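Cedham opens consultation on single registration file for new companies

The Cedham business registry has opened a consultation on a single registration file for newly formed companies, replacing the separate forms now submitted to the registry, the tax office and the municipal licensing desk. Written comments are accepted until the end of October.

Under the draft, a founder would submit one electronic file containing the articles of incorporation, proof of address, a list of shareholders and a declaration of activity. The registry would forward the relevant sections to the other two offices. A company number would be issued within 6 working days of a complete submission. Files with missing documents would be returned once, with a single list of corrections, and the clock would restart on resubmission.

The flat filing fee is set at 400 for all companies with share capital below 2000. Above that threshold the existing scale remains in force. The draft makes no change to notary charges, which several respondents to an earlier survey had asked the registry to review.

Ideck, the business support center that coordinated the working sessions, submitted the first technical comments on Monday. Its note asks for a clearer definition of "declaration of activity," a term that appears in the draft with two different meanings. In the section on licensing it refers to the type of goods or services sold. In the section on tax it refers to the date on which trading begins.

"A small retailer can be registered and still not be trading," said Lina Rizk, policy officer at Ideck. "The draft treats the two as the same event, and that starts the tax calendar too early."
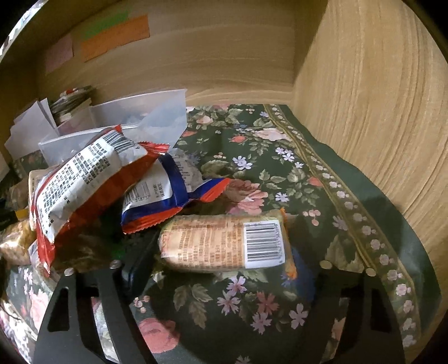
Sector rules

Food retail, transport and private education would stay outside the single file during the first year. Companies in these sectors would receive a number through the new procedure but would still apply for their operating license separately. The registry cites differences in inspection schedules — food premises are inspected before opening, while transport operators are inspected after the first quarter of activity.

Fitmont, a bookkeeping software firm, has asked for the file format to be published before the rules are adopted. Rami Semaan, who heads product development at the firm, said the draft specifies the contents of the file but gives no field lengths, date format or method for attaching signed documents. "We can build the export in a few weeks once we have the specification," he said. "Without it, accountants will retype everything."

Transition

Companies already registered would not need to refile. Changes of address, manager or share capital would move to the new system in a second phase, for which the draft gives no date. Paper submissions would remain possible at the central counter, with the same fee and a longer processing time.

Comments can be sent by mail or delivered to the registry counter, marked with the number of the article concerned. The registry will publish a summary of responses together with the revised text.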